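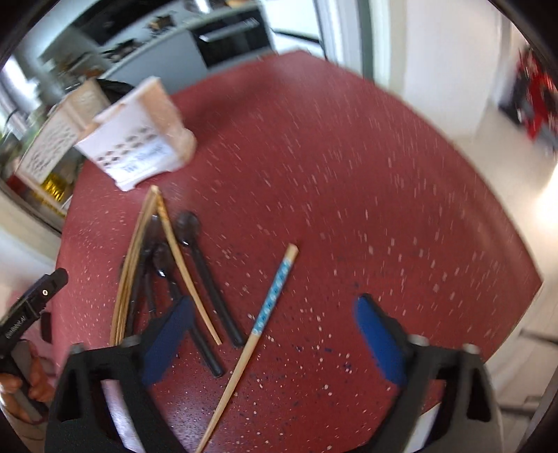 Home Courses Handouts Timetable Contact

Domestic Storage and Handling, Unit 8: Long Utensils
Flosivthorpe Evening College
Posted September 10, 2026 by the course office
13 shares | 0 comments

8.1 Scope

This unit covers chopsticks and long-handled spoons or tongs kept for table and kitchen use. Knives are dealt with in Unit 9. Bring the sorting sheet from last time.

8.2 Terms

Bundle: a group of sticks lying in roughly the same direction, whether tied or not.
Stray: a stick lying at a clear angle to its bundle.
Interleaved: a utensil of one type lying over or under those of another.
Odd stick: a stick with no match in finish or pattern.

Plain light wooden chopsticks and sticks with a patterned upper half are recorded as separate types even where the lower halves look alike. The upper half is the part to check. A blue-and-white pattern is entered as "BW"; plain wood is entered as "P".

8.3 Order of work

Clear interleaved items first. A long black utensil with a rounded head will drag several thin sticks with it if pulled by the handle while the head is still under the bundle. Lift the head end, then draw the piece out along its own length. Lay it parallel to the table edge, heads all facing one way.

Next, strays. Turn each one into line with the bundle before picking anything up. A fanned bundle should be closed from both sides with the flat of the hand and squared at the thick ends.

Odd sticks go to one side until the whole table has been sorted. Do not discard them before the October stocktake.

8.4 Surfaces

Thin sticks roll less on a matt surface. On a speckled top, small fragments and splinters are hard to pick out against the flecks, so wipe towards yourself with a pale cloth and inspect the cloth. Keep boxes and paper at the far side of the table, outside the sorting area.

8.5 Storage

Internal length of the tray should be 300 mm for the utensils on the course list. The Skaltus tray meets this; the Pyo tray does so only with the end divider removed. The Rotater stand is suitable for spoons and tongs but lets thin sticks cross at the base, and it should not be used for mixed types. Maximum load for one compartment is some 64 sticks. Above this, the lower layers cannot be checked without emptying the tray.

Wooden items must be fully dry before they go in a closed tray. Store patterned sticks in matched pairs, pattern ends together.

8.6 Before the next session

Sort one drawer at home by the order in 8.3. Record types, strays and odd sticks on the sheet. Note any utensil too long for the tray and give its length in millimetres.

Previous: Unit 7 Next: Unit 9 Back to top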